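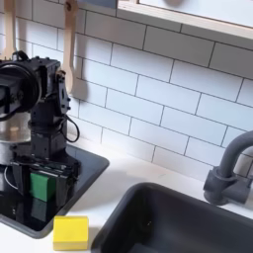 What is a glass cooktop? A glass cooktop is a flat cooking surface made from a sheet of glass-ceramic, with the heating parts hidden underneath, and it is usually set into the kitchen counter.

Glass cooktop

The glass cooktop (also called a ceramic or smooth-top cooktop) is one of the great pleasures of the modern kitchen to look at, and one of the easiest to wipe down. Most are black and very shiny, so a pot or a green sponge shows up on the surface almost as it would in a dark mirror. Many models have rounded corners and a thin raised edge, which helps keep small spills off the counter.

Types

Radiant cooktops use electric coils that glow under the glass. Induction cooktops use a magnetic field to heat the pan itself -- a wonderful trick, though it only works with pans that a magnet will stick to. Some stainless steel pots pass this test and others don't, so it pays to check the base before buying a set.

Cleaning

Everyday cleaning takes a soft damp sponge, a drop of dish soap and a dry cloth. The surface should be cool first. Wipe in overlapping strokes from the back to the front, move any pots out of the way, and finish with the cloth to lift streaks. Burned-on food can be softened under a wet cloth for 10 minutes and then eased off with a scraper made for glass, held nearly flat.

Sugar is the famous exception! Syrup or jam that boils over can bond with hot glass and pit it, so many manuals advise scraping it away at once, with great care and an oven mitt.

Steel wool, scouring powder and the rough side of some sponges can leave fine scratches. Graça Peixoto's household guide "The Flastport Kitchen" gives 7 pages to the subject and includes a delightful chart of stains sorted by color.

The raised edge

Crumbs and grease collect where the trim meets the glass. A soft toothbrush reaches this line well -- a wooden toothpick also works on corners.

See also: Countertop; Dish sponge; Induction cooking; Stockpot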